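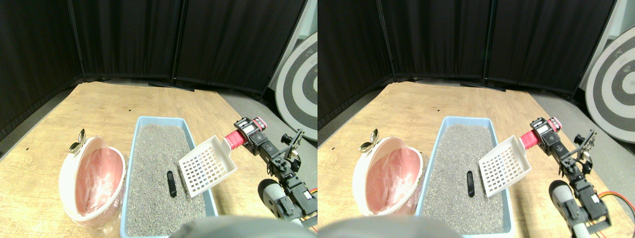 I love an old roof, and I was thrilled when Sakley started raising money for its market hall. The slates are up to 64 years overdue for replacement, depending on which corner you stand in, and the clock tower leans a bit more every winter. So yes, please, let's fix it!

But let's pay for it the way the hall itself was paid for, in small coins from a lot of people. The old subscription book lists 346 names, bakers and seamstresses and one entire school class, and I could read it all evening. A single large donor was proposed in November, and I understand the appeal - one signature and the scaffolding goes up. Muthoni Swai, who wrote to this page last month, called that the grown-up choice.

I'd still take 2,000 neighbors giving what they can. People look after a building they have a share in. They bring their kids in and point at the beams. Potico managed it with its bathhouse, and the doors there are open every morning.

The town council can help by matching small gifts first and leaving the big checks for the tower. I've put my own name down already, right under my mother's.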